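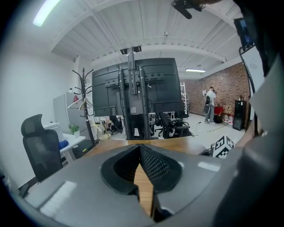
How many demonstrations do we need before it makes sense to train the first policy?

For one simple task on one table, 500 good ones. Fewer than this gave us a policy which goes to the right place but closes the fingers too early.

May 2022

Notes for me and for the others who collect by hand.

The total in the Karnico folder is now 1,493 episodes, all tasks together. I went through the list today and I am not so happy with the older part. In the episodes from March the operators moved very fast, and the tracking was lost in the middle of the reach. The file looks complete, but the trajectory has a jump. I moved the bad ones to a separate folder and did not delete anything. Please do not merge them back before I check the timestamps.

What I changed in the procedure:

Before each episode, keep the gripper still for three seconds with the marker cube in view. One second is too short, the filter is not settled. I know it is boring.

Start with the fingers fully open. Some people start half open and then the width signal has an offset for the whole session. The Tseng script can correct it, but only if there is a fully open moment somewhere in the file.

Move at the speed of the arm, not at the speed of your own hand. The arm in the next room cannot follow a fast wrist turn, so the replay cuts the corner and touches the table. I put the limit lower in the Bidum config. There is a beep now when you go over it. The beep is too loud, I will look for the setting.

If you make a mistake, finish the motion and mark the episode as failed. Don't stop in the middle and put the gripper down - the segmenter takes the putting down as part of the task.

Teleoperation against hand-held: I tried both again for the same pick and place. With remote control I needed five tries to get a clean one, mostly from the delay, and my shoulder was tired. With the hand-held gripper it is much quicker, but I reach in ways the arm cannot do. Two of my best looking demonstrations were outside the joint limits. So we need the reachability check to run right after recording, while the person is still standing there. For now it runs at night, too late to repeat anything.

Open points:

- Calibration file for the second gripper is older than its new fingers. Do it again before using it.
- Skesside asked for the data in their format. Conversion works but loses the failed flag. I have not answered yet.
- The mirror region on the lens mask is still wrong by a few pixels on the left side.
- Is the gripper width logged in meters or in millimeters? I found both. Must be meters.

Next I want to train only on the clean part and compare it with the full set, same seed, same number of steps. If the clean one is not better, then the jumps are not the problem and I have to look at the latency between camera and pose again.

Home | Notebook | Tasks | Hardware | Search

Recent entries
Latency between camera and pose, second try
Fingers: soft or hard pads
Karnico folder, how to name the episodes
Replay on the arm, first day
Bidum config explained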